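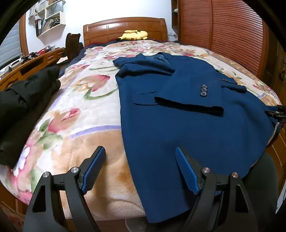 My mother ironed on Sunday evenings in front of the television, and I have been waiting most of my grown life for a machine to come along and do it for me, or failing that, to hang things up afterward. So when a small company called Vorura invited me out to Losham to see how far the business of household robots had gotten, I said yes before I had finished reading the message. Vorura works on laundry, mostly, and on the long tail of clothing chores that come after laundry, the putting away and the straightening out. Towels they feel pretty good about. What keeps them up at night is a thing like a dark blue tailored jacket tossed across a bed, with its collar bunched up and one sleeve folded over the front, on top of a fluffy flowered blanket that has soft folds and ripples of its own. You or I would pick it up by the shoulders, give it a shake and have it on a hanger before the kettle boiled. A gripper with two fingers has to decide where the shoulders are first.

Genowefa Ostrowski, who runs the clothing work there, spent 31 years in alterations before she ever touched a robot, and she talks about jackets the way some people talk about horses. "A towel is the same all over," she told me, pouring us both more coffee (she pours a lot of coffee). "A jacket has opinions. It has a lining that slides and flaps that catch, and the sleeve is always where you don't want it." Her method, which the younger engineers have more or less adopted, is to do the chore by hand again and again with the same kind of fingers the robot will have, and to feel where it goes wrong.

I asked her for numbers and she didn't flinch, which I liked. In May the team gave their machine, which they call the Garside, 167 tries at getting a jacket off a bed and onto a hanger. It managed 79 of them. The hangers themselves are a misery, she says, and so are dark clothes on top of other dark clothes, and so is a bed with a soft cover, because the fingers will happily pinch up a bit of blanket along with the hem and carry the whole lot away together.

And then there is the time it takes! I stood and watched one jacket go from mattress to rod in 6 minutes, and I will admit that I was holding my breath for most of it, and that when the collar finally settled I clapped like somebody's aunt at a piano recital. Ostrowski only shrugged. She could have done a rack of them.

Over at Landeck, the workshop down the road where Vorura has its parts made, they were a good deal less romantic about the whole thing. The foreman there would like a robot that sweeps under the benches, and he doesn't much care about jackets. I drove home thinking he might get his wish first, a floor being a floor, and when I got in I hung up my own coat, slowly, paying attention to which part I took hold of. It was the collar.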